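**Trosden 2 texture overhaul is out (and it runs on a potato)**

**ziltmont_fan** — 2020-10-19

You guys. The Trosden 2 overhaul finally went up last night and I have barely slept! 439 textures redone by hand, no upscaler, and the harbor level looks like a different game. I stood on the pier for ages just looking at the ropes.

Install is easy: drop the folder into /mods, delete the old shader cache, start a new session. My save from the base game loaded fine.

**kettlebyte**

Downloading now!! Does it play nice with the Tengate lighting mod? That one broke my menus last time I stacked anything on it.

**ziltmont_fan**

Works for me if Tengate loads second. If it loads first you get pink water.

**oldgrumble**

Pretty, sure, but I don't love that it replaces the shop signs. The originals had jokes in them. Half the fun of that town was reading the walls.

**ziltmont_fan**

Fair, though there's an optional file that keeps the old signs — it's under the main download, easy to miss. I tried both and I still like the new ones better.

**oldgrumble**

Missed that, thanks. Still think it should be the default.

**mhoxha**

I'm on a really old card and I get a steady 60 in the forest, some drops in the market. Way better than I expected! The moss! Whoever painted the moss deserves a medal.
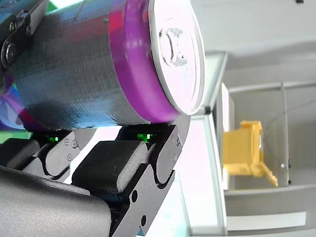
**Vukadinović**

Market drops are the crowd script, not the textures. Turn crowd density down to 2 and they go away. I'd leave the forest alone.

**mhoxha**

Tried it and yes, smooth now. Thank you!

— Mimoza Hoxha

**kettlebyte**

Ok, pink water confirmed, swapped the order, all good. I kind of miss the pink. Does anyone know if the caves are getting done too?

**ziltmont_fan**

The readme says November for the caves. I'm going to replay the whole thing when they land.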